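5.2 Open-Day Demonstration

The system was shown to outside visitors at the Greenwood lab on Tue 16 January. The bimanual cell was the one described in Section 3, with both arms mounted along the rear of a matte gray work surface. Lamai Ratanaporn supervised the cell and Tâm Trình kept the written log. Visitors came through in groups of up to 24 and stood behind a floor line on the open side of the table.

The task involved a wooden drying rack with projecting pegs and a soft, light blue object. We chose the pair because the two differ in stiffness and the pegs leave little clearance for the fingers. The wrist views were relayed to a monitor facing the visitors. Figure 6 gives one such view, in which the blue object stands between the open fingers and the wooden parts lie directly over its rim.

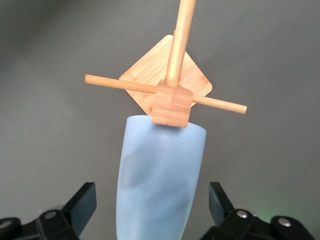

Figure 6. View from the wrist camera, with the gripper fingers open on either side of the blue object.

In wrist views of this kind the wood and the rim of the object overlap, and depth at the contact line is hard to recover from a single image. The policy therefore also takes input from a fixed camera covering the workspace (Figure 7). The fixed view separates the rack from the held object but gives less detail at the fingertips. Both streams were logged throughout the visit, for a total of 3670 synchronized pairs. Of these, 1469 were kept after segments with a paused controller were removed.

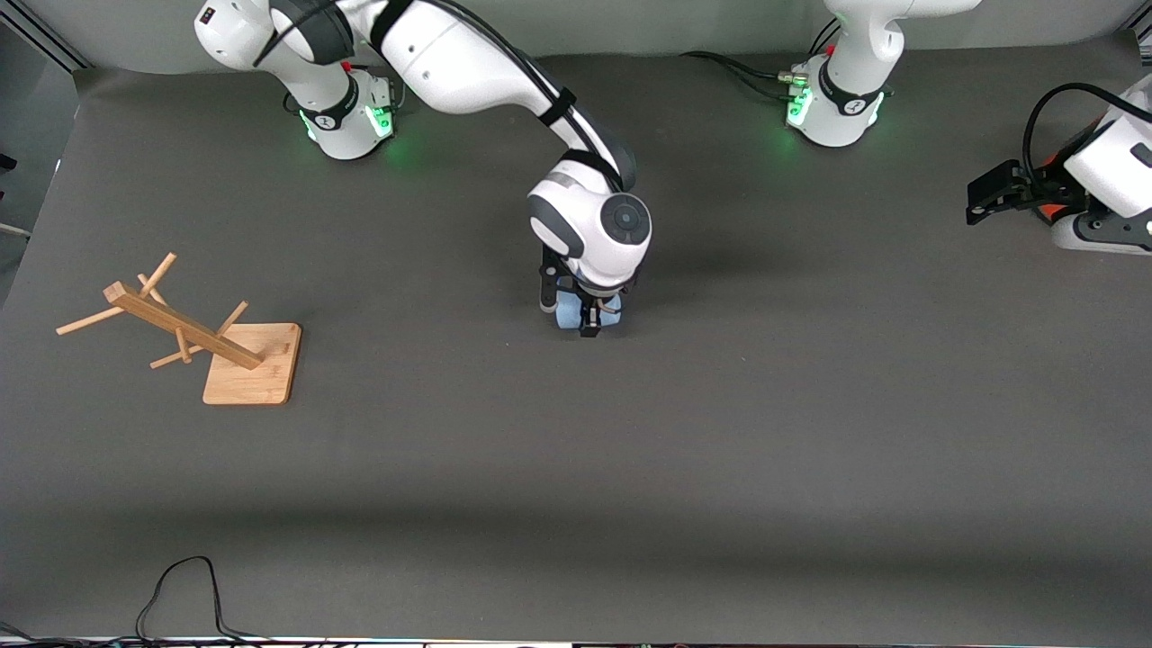

Figure 7. Fixed-camera view. The right gripper holds the blue object above the surface; the rack is at left and the left gripper at far right.

No parameters were changed between groups. Khrystyna Vakulenko reset the rack by hand after each run, using the printed start poses from the Endby trials. Pose error at reset was not measured and may account for part of the spread reported in Table 4. Two groups asked for a repeat at reduced speed; those runs are logged separately and are excluded from the table.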